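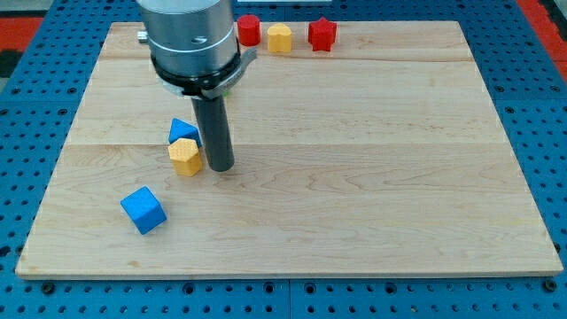 Samran Thongdee

Edge-joined boards: keeping them flat

A wide board glued up from planks moves across the grain and hardly at all along it. Most cupping comes from uneven drying, with one face open to the air and the other sealed against a bench. A perforated top, like the blue one under this board, lets some air reach the lower face. On a solid top, set the board on three battens of equal thickness.

Check the seams by drawing a fingernail across them. If it catches, scrape the high side with a card scraper held at a low angle, then sand along the grain with 120 grit followed by 180. Do not sand across a seam. On pale wood the scratches stay visible under oil.

Break the edges with two light passes of a sanding block at 45 degrees. Corners may stay square, but take the sharpness off the points.

Oil both faces and all four edges on the same day. End grain takes more, so go over it again after 35 minutes and wipe off the excess. Spread oily rags flat outdoors to dry before disposal.

Recheck with a straightedge in January, when heated rooms are driest. A slight hollow usually closes by spring if the board is stored on edge.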